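# Brarnard orange track pants, after a month of wear and folding

I bought these in September to replace a cotton pair that had gone thin at the knees. I fold laundry for a household of four, so I look at clothes differently from someone who only wears them. Most of this review is about how the pants behave between the dryer and the drawer.

The fabric is nylon, light, with a slight crinkle to it. The color is a strong orange and the picture on the store page was close to it. They run long on me. I am 5'6" and took the medium, and I turn the cuffs under once when I wear them around the house. Walking in them makes a swishing noise that my husband noticed before I did. 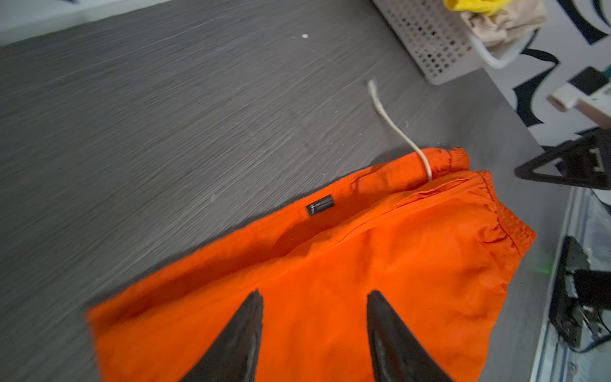
*Waistband end, with the drawstring out and the label on the inside back.*

The waistband is gathered elastic with rows of stitching in a darker orange. It has kept its stretch so far. It also never lies flat. When you fold the pants lengthwise, the gathered end stays wider and thicker than the legs, and a neat rectangle is out of reach unless you tuck that end into the middle. I fold leg over leg, bring the cuffs up to the waist, then fold once more with the waistband inside. The creases are soft and shake out quickly.

The drawstring is a thin white cord, and it is the weakest part of the pants. The tip on mine has frayed. I would have liked a plastic end or a knot. It worked its way into the casing on the second wash and I got it back out with a safety pin, so now I tie the two ends together before the pants go in the machine. The label is small and black, and the print on it is tiny. I wash cold and dry on low.

They come out of the dryer with a lot of static. I put them in with a yellow top and a few beige things and the whole load clung together. No color has moved onto the lighter clothes, and I did check, having lost a good pillowcase to a red sweatshirt last winter.
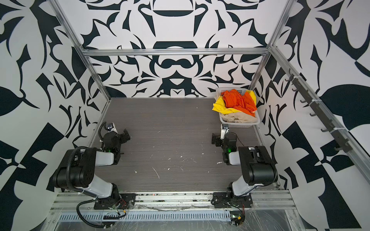
*White basket in the back corner, orange on top.*

A word about the basket, which came from Cultari and which I bought the same week. It is white plastic with slotted sides. I like that it is light and that I can see roughly what is in it. Clothes piled in loosely will hang over the rim, and slippery nylon is the worst for that -- it slides off whatever is under it when you carry the basket upstairs. Put the nylon at the bottom and the cotton on top and it behaves better. I rarely remember to do this.

I rinsed the basket in the tub once and it dried overnight. The rim is smooth and has not snagged anything.

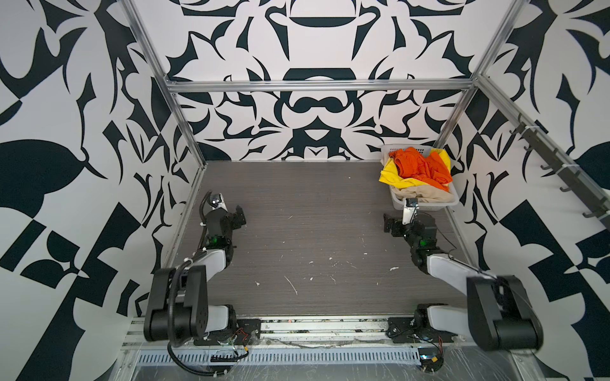
Rania Morsy wrote in to say that she owns the same pants and rolls them from the cuffs up, with the drawstring wound around the roll, and that they stay put in a drawer that way. She also had the cord fray, and she melted the tip with a lighter, very briefly, over the sink.

I tried the rolling on Saturday. It is faster than my fold and takes up less of the drawer, though the pants come out with more wrinkles across the shin. For a gym bag I would roll them. For the drawer I am staying with the fold.

I paid $24 for the pants. At that price I would buy a second pair, in a darker color, and put a new cord in before the first wash.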